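Jesis to reopen Dindell showroom in June

Kitchen supplier Jesis will reopen its Dindell showroom in June after a refit that took five months. The store has 10 kitchen displays and a larger parts counter.
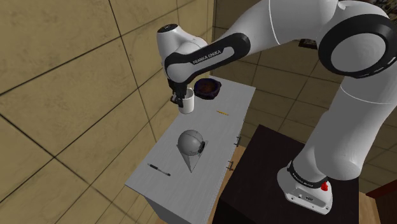 Jesis Press Office

The Hedum range goes on sale the same month, with 817 cabinet and drawer combinations. Prins worktops will be stocked at Dindell for the first time – delivery takes some two weeks. Opening hours are unchanged.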